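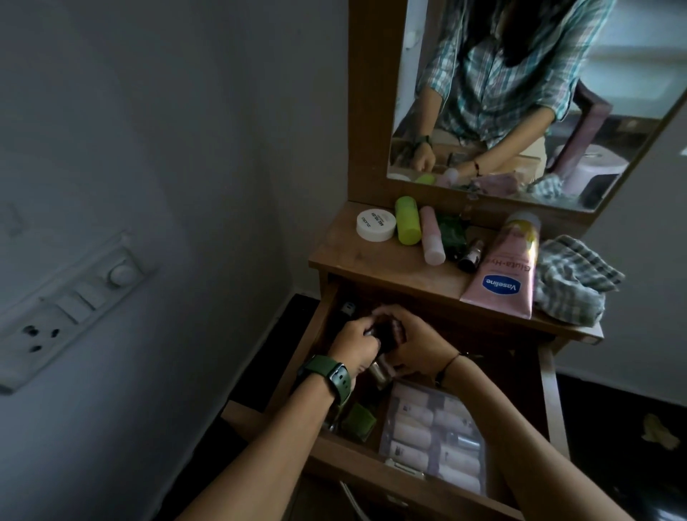

Home | News | Features | Opinion | Subscribe

Filed under: Robots at Home

04/04/2019

I went to Itham expecting to be shown a robot. What I got was a cup of tea and a long chat about drawers!

My host runs the chores team at Gonska, a small firm above a carpet shop, and she's been trying to get machines to tidy up after people for nine years. So, I asked (a bit cheekily), can they do it yet?

"Some of it," she said. "Give me a clear worktop and a box I've seen before and we're fine. Give me somebody's dressing table and I want to go home."

Why the dressing table? She was off before I'd got my pen out. Bottles stand next to other bottles, a tube lies across the top, and the drawer underneath has a plastic pouch in it that changes shape whenever you touch it. Then there's the mirror, so the machine sees a second lot of everything and may well reach for that instead.

"And caps," she added. "You hold a bottle in one hand and twist with the other, over an open drawer, without looking much. My daughter does it half asleep. Our arm needed 50 goes to get one lid off, and then it dropped the lid."

Their machine, the Vachon, does better at work. There's one in a chemist's stockroom in Cistanport, putting boxed goods on shelves, and it managed 1069 boxes in December. I said that sounded like a lot. She pulled a face.

"The lad on the next aisle does that before his holidays. But he hates the night shift and the Vachon doesn't mind it, so they get on."

Would she have one in her own bedroom? Not for seven years at least, she reckons, and even then she'd want it kept away from her nail varnish.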